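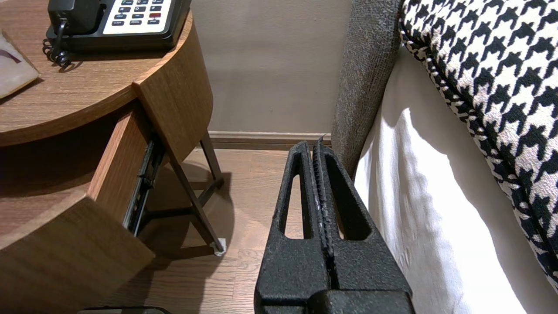

# Flendance 200: reference volume on photoionisation of free molecules

**Publisher:** Strazds
**Editors:** Jahangir Dewan, Austra Strazds
**Format:** hardback, with data tables on a separate download
**Product code:** FL-200

The Flendance 200 brings together measured and calculated cross sections for the photoionisation of small molecules in the gas phase. It covers photon energies from threshold to the soft X-ray region. The volume is meant for people who need a number and its uncertainty, and who want to know how both were obtained.

## Contents

The book has 14 chapters. The first three deal with notation, units and the experimental methods: absorption cells, ion time-of-flight and electron-ion coincidence. The next nine each take one group of molecules, starting with the diatomics. The last two cover theory and the fitting procedure used for the recommended curves.

Data are given for 82 molecules. Each entry lists:

- total and partial cross sections
- branching ratios for the main fragments
- stated uncertainty, with the method of normalisation
- source references

Where two data sets disagree beyond their error bars, both are printed. The recommended curve is then drawn as a broken line. Values taken from graphs by digitising are marked with a dagger. 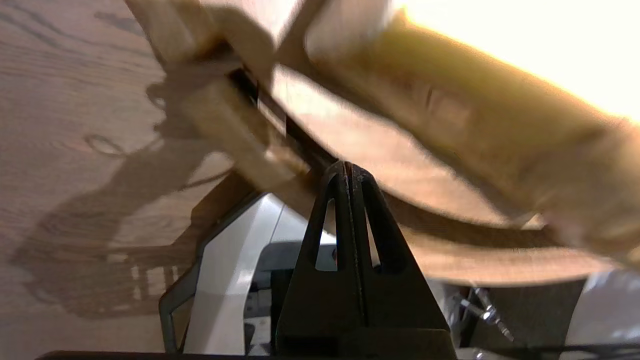 *Light-coloured wooden object above a black gripper finger.*

## Data files

The tables are supplied as plain text, comma separated, one file per molecule. Energies are in electronvolts and cross sections in megabarns. A short reader script by Tirta Wijaya is included. It needs no other software from the Pludus range, although the files also load directly into Pludus Tables.

## Changes in this printing

Revised 2022-01-20. The carbon disulphide entry has been refitted, and a sign error in the asymmetry parameter for nitrous oxide is corrected. Chapter 9 has a new section on double ionisation near threshold, written by Ivars Ozoliņš. Page numbers after this section differ from those of the December printing.

## Ordering

Single copies and library licences are available from Flukby. A licence covers one site and includes the data files. Corrections should be sent to Darius Bite at the editorial office, quoting the product code and the table number.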